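这份讲稿按幻灯片顺序写，括号里是给自己的提醒，讲的时候不念。总时长四十分钟，留十分钟提问。

# 砧板和台面的日常养护：油、蜡、水

**主讲：Yolandi Naidoo**
**地点：Walurari 社区木工房，2023年3月12日**

## 第1页 开场

大家好。我在 Prormont 做了几年厨房木作，主要是台面和砧板，也接翻新。今天只讲养护，不讲制作。

去年十一月我在店里整理返修单，一共129张。翻完以后发现，大部分板子做工没问题，坏在使用上：泡水、单面受潮、靠着灶台烤、用错了油。所以有了今天这个题目。

（问一句：家里有木砧板的举手。再问：上过油的别放下。）

## 第2页 木头和水

先把一件事讲清楚。木头干透以后仍然会吸水和放水，空气潮一点它就胀一点，空气干一点它就缩一点。顺着纹理方向几乎不变，横着纹理方向变化明显。

一块三十厘米宽的枫木板，从雨季到供暖季，宽度差出两三毫米很正常。这个变化挡不住，油和蜡只能让它慢下来。慢下来以后，板子两面的变化比较接近，就不容易翘。

翘板最常见的原因是只有一面吸水。洗完平放在台面上，上面干了，下面还是潮的，一个晚上就能拱起来。

（拿那块翘的样板给大家传看。传到最后一排再收。）

## 第3页 径切、弦切、端面

弦切板的花纹大，有山形和波浪，价格便宜些，变形也大些。径切板纹理直，比较稳。端面砧板是把木纤维竖起来拼的，对刀刃好，吸油也最厉害，第一次上油要准备三倍的量。

买板子的时候看一下侧面的年轮走向。店家标“整板”不代表稳定，拼板如果拼得好，往往比整板更平。

节疤的问题经常有人问。活节和周围的木头长在一起，可以留。死节会松动，边上有一圈黑缝，食物残渣容易进去，做砧板要避开，做台面可以填食品级的环氧。

## 第4页 用什么油

砧板用食品级矿物油最省事。不会干，也不会坏，缺点是要反复上。

生桐油、生亚麻籽油会固化，固化以后比矿物油耐用，但是慢，薄薄一层要晾很多天。买的时候看标签，“熟”的亚麻籽油通常加了催干剂，不要用在接触食物的表面。

核桃油也会固化。给别人用的板子我不用核桃油，有人对坚果过敏。

橄榄油、花生油、菜籽油不要用。它们不固化，放久了有哈喇味，板子会发黏。我的老师 Adeyemi 收过一块用橄榄油养了好几年的板，刨掉一层以后还有味道，最后改成了鞋柜隔板。

（讲到这里一般有人问椰子油。精炼分馏的可以，普通的不建议。）

## 第5页 上油步骤

1. 洗净，竖着晾到全干，至少过一夜。
2. 240号砂纸顺纹轻磨，把起的毛刺去掉。新板可以先喷一点水让它起毛，干了再磨。
3. 用布倒油，量给足，正面、反面、四条边都要上。端面多上几次。
4. 等二十分钟，吸干的地方补油。
5. 把表面余油擦干净，竖起来放。
6. 用干性油的话，擦过油的布摊开晾在室外，或者浸水后放进有盖的金属桶。团成一团扔垃圾桶会自燃，这条请务必记住。

新板头一个星期上4次，之后每月一次。水滴上去不成珠，颜色马上变深，就该上了。

## 第6页 蜡

蜡是最后一层，防泼溅，也让手感好一些。我用蜂蜡和矿物油，隔水化开，重量比一比四。蜡加多了会发白，冬天尤其明显，用吹风机低档吹一下再擦就行。

Dona 是我们店里自己配的膏，今天带了两罐，后面桌上可以试。配方就是刚才说的，没有别的东西，回家自己做完全一样。

蜡没有杀菌作用。切完生肉，用热水加洗洁精刷，两面都冲，立刻擦干。不要泡，不要进洗碗机。

## 第7页 台面

台面和砧板有两处不同。第一，反面够不着，所以安装之前反面一定要封好，油的遍数和正面一样。第二，水槽边和灶台边用得最狠，这两段单独养护，其他地方半年一次。

固定件要留活动量，横纹方向用长圆孔。有人拿螺丝把实木台面锁死在柜体上，过一个冬天从中间裂开。

烫痕浅的可以磨掉。黑色的水渍多半是铁和单宁反应，草酸溶液能去，戴手套，去完用清水擦净再上油。枫木单宁少，橡木和胡桃木常见。

## 第8页 看木纹

（停一分钟，让大家自己看。）

浅色枫木，横向纹理，靠下一带纹路打旋。
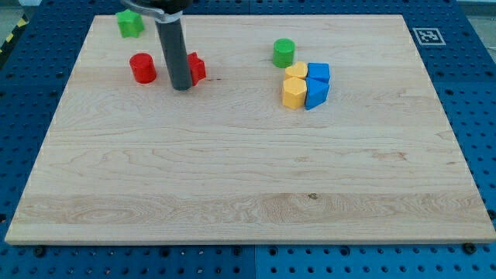
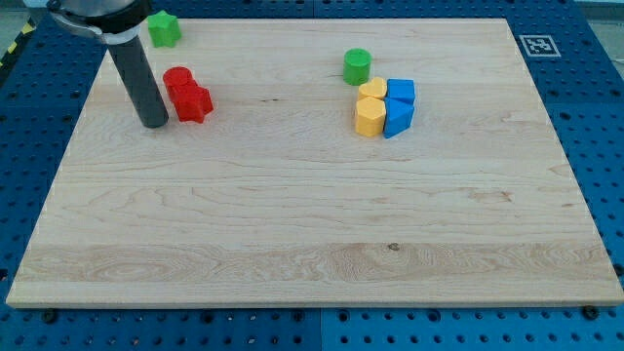

## 第9页 提问

（先放这一个，每次都有人问，冷场的时候用。）

**板子已经翘了，还能救回来吗？**

先看是不是单面受潮引起的。如果是，把凹的那面微微润湿，凹面朝下放在湿毛巾上，过几个小时看一次，平了就拿起来竖着晾，两面通风，干透以后两面同时上油。轻微的翘多数能回来。放了几年已经定型的，只能刨平，板子会变薄，薄于两厘米我一般建议留着当托盘用。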